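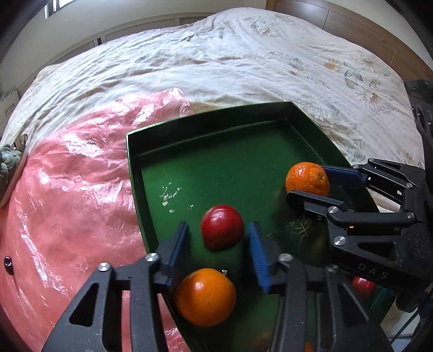 Swapping the pads on a pair of hand-held grippers (a long one, sorry)

3/11/25

So the right-hand gripper started dropping fruit again. It wasn't dramatic, just a slow slide, the kind where you squeeze, lift, feel pleased with yourself and then watch a mandarin roll gently out the bottom of your fingers and across the doona. I'd been putting off the full service since October and that was the mandarin that did it.

If you're new, I collect demonstrations for a little project called Birus. I hold a gripper in each hand, do household things with them (mostly picking up and putting down, it's not glamorous) and the recordings go off to be used for teaching an arm to do the same. Danjuma Shehu runs the project and looks after the arm itself, which we call Gredholm for reasons that go back before my time. I look after the hand-helds. They live at my place, they get used on my kitchen bench and my bed and my floor, and when they go wonky it's me with the hex keys.

Right. Pads first.

The pads are the blue ridged bits on the inside of each finger, and they do nearly all the work. I used to think a worn pad would look worn. Mine looked perfectly fine! The ridges were all there. What had gone was the grippiness of the stuff itself, partly from handling and partly, I suspect, from orange oil, which gets into everything. I wiped them down with warm water and a drop of dish soap and let them dry overnight, and that bought me two days. After that they were back to sliding.

So, new pads. Khải Châu pours them for us in batches and posts them in an old tea tin, and I had a set waiting. To get the old ones off I open the fingers right up, slide a plastic spudger under the far end and peel towards the wrist. Please don't use a knife. I did once, and there's a lovely gouge in one of the struts to remember it by. Any old adhesive gets rubbed off with isopropyl on a cotton bud, and I go over it again when I think I've finished, as there's always a little crescent left near the tip.

The new pad goes on from the tip down, and you want the ridges running across the finger. I press it with my thumb for a good long while (one song, if you have music on) and then close the gripper on a folded tea towel and leave it clamped while I do the other one.

Now the screws, which I should have done first, really. These grippers are open plastic frames, all struts and triangles, held together with a silly number of screws, and every one of them wants to wander. It's plastic, it flexes, you open and close the thing 1000 times and something backs out by a hair. I start at the fingertips and work back to the handle, snugging each one up and stopping the second I feel it bite. The ones at the pivots are different. They need to be just loose enough that the finger falls open under its own weight when you tip it. Too tight and your hand aches after ten minutes, too loose and the tips cross over each other like a pair of cheap scissors.

Mine were crossing, of course. One tip was sitting lower than the other, which meant that round things were being squeezed upward or downward and hardly ever straight across. No wonder the mandarin left. I backed the pivot off, lined the tips up against a steel ruler and brought the screw back in with the ruler still pinched between them. Khải says to put a dab of nail polish on the head afterwards so you can see if it has turned. I only had a colour called Sesia, a sort of shimmery plum, so the right-hand gripper is now a bit fancy.

While it was all in pieces I cleaned the linkage with a dry paintbrush. So much lint! That's what comes of working on bedding. No oil, by the way. I tried a bit of silicone spray last year and it crept along the finger and got under the pad, and I ended up doing the whole job again a week later.

Then the fun part, the fruit test. Apples and mandarins, in the deep green lid of a big gift box, plonked on the bed. I like the lid because the raised sides stop anything escaping to the floor, and I like the bed because nothing bruises if I drop it. It also rocks a bit on the mattress, so a lazy grip shows up quickly. Apples are shiny and hard and they'll shoot out of a crooked pair of fingers like a bar of soap. Mandarins are forgiving on the skin but they squash, so they tell you if you're leaning on the handle to make up for bad pads.

My routine is an apple with one hand, a mandarin with the other, then swap. I close slowly, lift to about the height of the lid, hold, and put it back where it came from. If I catch myself squeezing harder halfway up, I write that down, even when the fruit stays put. Danjuma wants 200 clean lifts on each gripper before we record anything that counts, and I grumbled about that number until the time I stopped early and a pad let go in the middle of a proper session. I don't grumble now. I put on a podcast.

The left one sailed through. The right one, plum polish and all, was good on mandarins from the start but a touch skatey on the apples, and I had to go back in and give that pivot another eighth of a turn. After that, lovely. I did the last stretch with both hands going at once, which is harder than it sounds, mostly because the two grippers want to bump elbows when the fruit is close together.

A few bits for whoever inherits these:

Spare pads are in the tea tin, top shelf, behind the rice.
The hex key that fits the pivots is the one with the tape on it. The one without tape nearly fits and will chew the heads.
Check the tips against the ruler after any drop, even a little one onto carpet.
Wash the apples before testing, they come waxed.

Danjuma's sending over the next task list, something with bowls, and Khải is trying a softer mix for the pads that he's named Shehata. I've asked for a set of those. In the meantime there's rather a lot of handled fruit in the house, so it's crumble for tea.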